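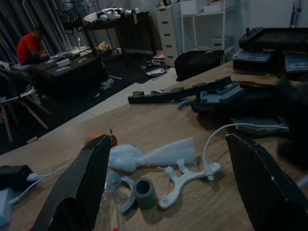
Saturday, October 17, 2026
By the Clandow press office

Clandow College doubts new skills pledge will put more people on courses

Clandow College has read the Brasus Skills Pledge and isn't ready to sign it. The pledge asks colleges to promise 29 new evening courses by May, yet it offers money for only eight.

We've heard this sort of thing before. The last scheme paid for posters and a launch breakfast, and our plumbing and welding classes still had a waiting list of 57 when it closed.

Brasus says employers such as Karpenko will "step forward" with work placements. We asked how many. We were told that talks are going well -- as talks usually are.

The college would like to see three things in writing: who pays the tutors, how long for, and what happens to learners who are halfway through when the money stops. Until then we'll carry on with the 17 evening courses we already run. Enrolment for the spring term is open at the front desk.

Comments

Pikora Road resident: Good. My lad was on the last scheme and it folded before his second module.

weldnut: So your answer is to do nothing? Some of us would take eight courses.

M.T.: Does the spring tiling class still clash with the electrical one?

Recent releases

Evening timetable for the spring term
Pikora site workshop to reopen after roof repairs
Our reply to the apprenticeship levy survey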